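Sportmarketing / Events – Skript zu Sitzung 2: Fan-Begegnungen, Autogrammstunden, Einlass
Dozentin: Rochelle Bright
Stand: 2020-09-19 (Tippfehler bitte melden)
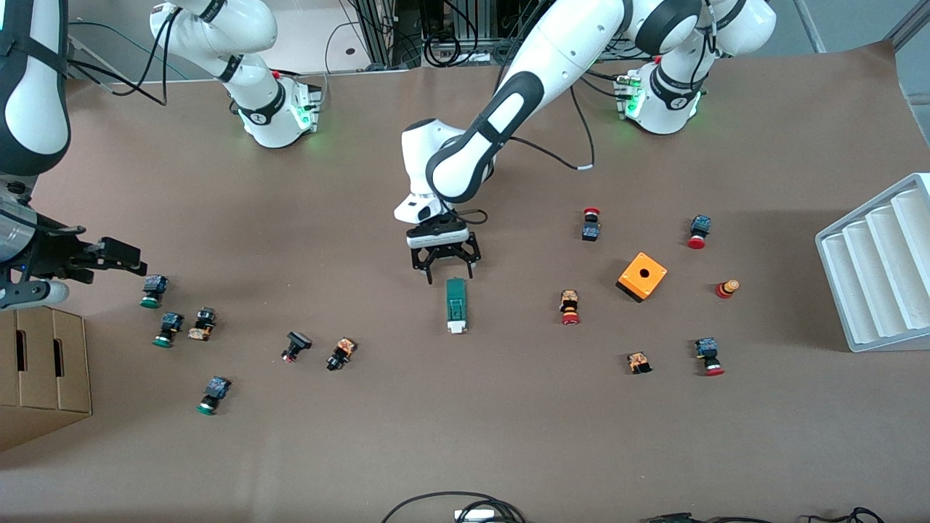 Thema heute: Autogrammstunde als Ablaufproblem. Viele planen zuerst den Gast, dann das Plakat, ganz zum Schluss den Tisch. Falsche Reihenfolge. Der Tisch ist der Engpass, da muss alles durch: Karte, Stift, Foto, zwei Sätze Smalltalk. Arbeitsfläche also freihalten. Wenn Kleinteile so verstreut herumliegen wie die Drucktaster auf der braunen Tischplatte, findet ein Spieler unter Zeitdruck keinen Stift mehr und die Karten wandern unter die Trikots. Merksatz für die Klausur: eine Zone Material, eine Zone Unterschrift, dazwischen Luft.

1. Begriffe

Autogrammstunde: offen, kurzer Kontakt, hoher Durchsatz.
Meet and Greet: begrenzte Plätze, meist Verlosung oder Sponsorenkontingent, Foto inklusive.
Saisonauftakt mit Team: Mischform, am schwersten zu steuern. Kommt in Sitzung 3 nochmal.

Achtung, in der Literatur gehen die Begriffe durcheinander. Für uns gilt die Einteilung oben.

2. Fallbeispiel Daritz

Basketball, zweite Liga, Halle am Stadtrand. Sponsor Fullent (Internetanbieter) lädt zur Autogrammstunde mit einem ehemaligen Aufbauspieler ein. Eintritt frei, keine Anmeldung, Hinweis "frühes Kommen lohnt sich". Eingeplante Zeit: zwei Stunden.

Ausgegebene Wartenummern: 169. Davon bedient: alle bis auf 33.

Was lief schief?
- Nummern erst am Tisch ausgegeben statt am Eingang, dadurch zwei Schlangen
- Fotos mit eigenem Handy erlaubt, jeder hat erst mal die Kamera gesucht
- Sponsorenstand direkt neben dem Tisch. Stau am Glücksrad
- Gast musste pünktlich weg, stand so im Vertrag, wusste aber an der Tür keiner

Rechnung dazu (kommt dran!): 120 Minuten durch 169 Personen, das sind knapp 43 Sekunden pro Person. Ohne Pause, ohne Wechsel am Tisch. Mit Foto nicht zu halten. Wer bei dieser Zahl noch "persönliche Begegnung" auf das Plakat schreibt, verspricht zu viel.

3. Wer zahlt, wer bekommt was

Kosten Daritz laut Abrechnung: 2769 Euro. Gage nicht drin, die lief über den Jahresvertrag mit dem Sponsor. Drin sind Ordner, Druck, Technik, Getränke, Absperrung. Bitte nicht mit dem Gesamtbudget verwechseln, ist letztes Semester in mehreren Hausarbeiten passiert.

Sponsor will: Sichtbarkeit, Kontaktdaten, Bildmaterial.
Verein will: volle Halle beim nächsten Heimspiel, Trikotverkauf.
Gast will: klares Ende, ruhigen Raum vorher, keine Überraschungen.
Fans wollen: Unterschrift und Foto. In der Reihenfolge oder umgekehrt, hängt vom Alter ab.

Zielkonflikt Kontaktdaten: Teilnahmekarte ausfüllen lassen ja, aber nicht in der Schlange. Einwilligung extra, eigenes Feld, nicht vorangekreuzt. Details macht die Kollegin im Rechtsteil.

4. Gegenmodell Pearce

Agentur Pearce arbeitet mit Zeitfenstern. Band in Farbe, Aufruf nach Farbe, Rest darf in der Halle rumlaufen. Vorteil: kürzere Schlange, mehr Umsatz am Kiosk. Nachteil: braucht Lautsprecher und jemanden, der die Durchsagen auch wirklich macht. Bei Familien beliebt, bei Sammlern nicht so, die wollen ihren Platz vorne behalten.

Sammler generell: Limit vorher festlegen und aushängen. Ein Gegenstand pro Person, beim zweiten hinten anstellen. Diskussionen am Tisch führt immer der Ordner, nie der Gast.

5. Für die Übung

Lest das Konzept "Lastatine" (liegt im Kursordner, 2. Fassung nehmen, die erste hat einen falschen Hallenplan). Dann in Zweiergruppen:

a) Laufweg einzeichnen, Eingang bis Ausgang, ohne Kreuzung
b) Zeit pro Person ausrechnen, einmal mit und einmal ohne Foto
c) Ankündigungstext, höchstens fünf Sätze. Muss drinstehn: Ort, Beginn, Ende, Kosten, Limit pro Person

Abgabe im November, Termin steht im Kursordner. Handschriftlich geht auch, aber leserlich bitte.

Nächstes Mal: Absagen. Gast krank, Flug verspätet, was sagt man der Schlange und wer sagt es.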